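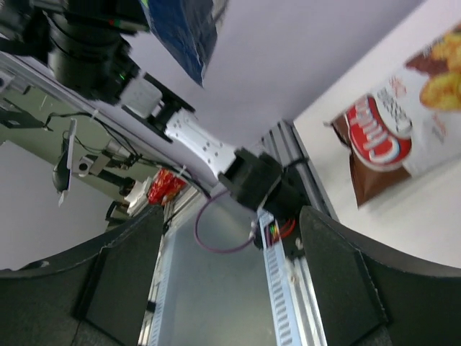

Progress report to the Flotstead Fund
Two-arm packing cell, Krawczyk site
Reporting period ending 4 Aug 2024
Prepared by Wahyudi Rahman

Status

The cell is running and is on the schedule we agreed with you in December, except for the cable work on the left arm, which is behind. Spending is inside the maintenance line. We are asking for one change to the parts budget, described near the end of this report.

The cell was out of service for eight working shifts in this period. Two of those were planned. The other six came from a single fault in the left arm's wrist cable, and most of this report deals with that fault and what we changed afterward.

Background for new readers

The cell has two arms working from a shared aluminum frame. They pick snack bags from a mixed supply and place them in trays. The bags vary a lot in size and stiffness. A large chip bag is mostly air and folds when it is squeezed. A small bag slips. The grant pays for one year of keeping the cell in daily use and for writing down what that takes, so that other small packers can judge the cost before they buy.

Sutrisno Raju does the daily checks and most of the mechanical work. I do the controls, the calibration and the record keeping.

Wrist cable fault

The left arm began dropping its gripper connection in the second week of the period. At first it came back by itself after a few seconds. The log showed the dropouts only when the wrist was turned close to its limit and the forearm was low, so we suspected the cable before the gripper.

Sutrisno ran the arm slowly through its range by hand and found that he could cause the fault by pressing on the cable where it leaves the last clamp. When we took the clamp off, the jacket was worn through on the inside of the bend. The clamp had been set too close to the joint, and the cable had no slack to take up the turn.

We had no spare of the right length. The supplier, Brarkik, had the cable in stock but only with straight connectors, and ours needs an angled one at the gripper end. That cost us four of the six lost shifts. The remaining two went to fitting the cable, routing it again and checking the whole arm.

What we changed:

The last clamp on each arm was moved back from the joint, and the cable now has a loop that stays open through the full wrist turn.

The cables along the frame were taken down and refastened. Several ties had been pulled so tight that they marked the jacket. We replaced them with wide hook-and-loop straps.

Sutrisno added the wrist cables to the weekly check. He turns each wrist to both limits at low speed and looks at the loop from two sides.

We now keep one wrist cable with the angled connector on the shelf.

The right arm's cable had light wear at the same place and was left in service. It is due for replacement in the next period, and this is the cable work I listed as behind.

Fingers and pads

The fingers are holding up better than we planned for. We budgeted for a new set of pads every month. The current pads on the right arm have been on for the whole period and still pass the slip test, in which the gripper holds a weighted bag for one minute while the wrist rolls from side to side. The left arm's pads were changed once, while the arm was down for the cable.

We tried softer pads from Lirkitz on the left arm for one week. They held the small bags well but picked up dust and salt from the outside of the bags, and they had to be wiped twice a shift to keep their grip. We went back to the standard pads. The Lirkitz pads are in the drawer and we may try them again on a line with cleaner packaging.

The closing force was lowered for the large bags. Before the change, the fingers creased the bags enough that the tray count sensor sometimes read one bag as two. The new setting is saved as its own grip program, and the old one has been kept under its original name so that we can go back.

Mounting and frame

The frame needs more attention than we expected. Bolts in the slotted rails work loose when both arms move fast in the same direction. In the first month of operation we tightened them whenever somebody noticed a rattle. Since the start of this period we have used paint marks across each bolt head and the rail next to it, so a bolt that has moved shows up at a glance. The marks are checked weekly.

Sutrisno found three bolts that had moved, all on the bracket side of the left arm. He took them out, cleaned the threads, put them back with thread locker and set them with a torque wrench. None has moved since. We plan to do the same for the other brackets when the right arm's cable is changed, so that the cell is stopped only once.

Calibration

Each arm's camera is calibrated against a printed board fixed to the frame. After the cable work the left arm was off by more than our limit, which was expected with the wrist having been opened. The right arm was off as well, by less, and that was a surprise. The likely cause is that the board had been bumped while we were working on the other side. It is now held by a bracket instead of tape, and the procedure says to check the board for movement before trusting a result.

A full calibration of both arms takes most of a morning. We do it after any work on a wrist or bracket and once a month otherwise.

Figures for the period

Checks completed and signed in the log: 151
Automatic stops recorded: 193
Stops that needed a person with tools: 8
Arms in service at end of period: 2

Most of the automatic stops were bags that folded in the grip or arrived stuck to another bag. An operator clears these and restarts from the panel. The number fell after the closing force was changed, but the cell was also down for part of that time, so I would wait for another period before drawing anything from it.

Budget

Labor and outside services are both under plan. Spare parts are over plan for the period because of the cable and the express freight on it. The underspend on pads covers part of this.

We ask the Fund to let us move the rest of the unused pad money to a general spares line. With it we would buy a second wrist cable, a set of clamps and one spare gripper control board. The board has not failed, but Brarkik quotes a long wait for it, and a failure would stop one arm for the whole of that wait. The total of the grant would not change.

Next period

Replace the right arm's wrist cable. The part is ordered.

Clean, lock and torque the remaining bracket bolts during the same stop.

Finish the written procedure for cable routing. A draft exists, but it was written before the clamp was moved and its drawings are out of date.

Train one Krawczyk operator to do the weekly check without us. Sutrisno has started on this - the operator has followed him through the check twice and will lead it next time.

One open question for the Fund: the original plan has us reporting uptime by calendar week. The site does not run the same number of shifts every week, and a per-shift figure would be easier to compare. I can supply both for the next report if that helps you decide.

Wahyudi Rahman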